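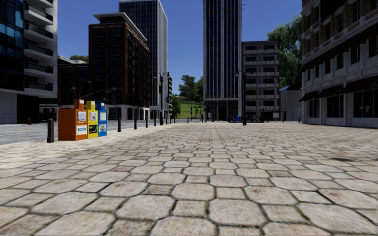 Domotness Field Robotics Club | Reviews

Cirar city simulator, reviewed after the open day

I went to the Cirar open day in November expecting a slide deck and a sandwich. What I got was three hours at a keyboard, driving a virtual delivery robot across a stone plaza, and I have been thinking about it ever since!

Cirar is a simulator for sidewalk robots. You load a city block, drop in a robot, plug in your own navigation code and let it run. The demo block was the plaza map, with big octagonal pavers, a road down one side, and towers all around. The first thing I liked was how lived-in it looks. The stones have rusty stains on them, there are newspaper boxes in orange, yellow and blue standing by the road, and the shops on the far side have maroon awnings. A clean gray test floor teaches your robot very little about a downtown.

Mitiku Demissie ran our session and was patient with all of us. He started everyone on the same task, a run from the near end of the plaza to the lobby of the central tower, then let us change whatever we wanted. I moved the start point up beside the bollards, and my path planner (which I was rather proud of) promptly tried to squeeze between a black post and the orange box. Back to the code I went.

Setup was quick. I had our club's planner talking to Cirar in 31 minutes, and most of that was me hunting for a typo. The sensor panel is easy to read, and you can swap the lidar for a stereo pair without restarting the map. Replays are the best part for me - you can scrub back to the moment the robot made its bad choice and see what it thought was there.

Kipchumba Rugemalira from our club spent his time on batch mode. He queued 98 runs with the sun in different positions, got a sandwich, and came back to a tidy table of results. Nine of them failed, all with the sun low, and he has already found the bug in our camera code.

A few gripes. Pedestrians walk too politely, and I would love some who stop dead to look at a phone. The fan on my demo machine screamed the whole afternoon, so plan on a decent graphics card. The manual still skips over custom robots, and I had to ask how wheel slip is set. Mitiku showed me, and it's one line in the Bisht config file.

The club license is $3,000 a year, a big chunk of our budget. I'd still vote for it. Kipchumba wants to try the free Trerkel trial first, and we'll compare the two at the next build night. Bring your planner on a USB stick if you want a turn.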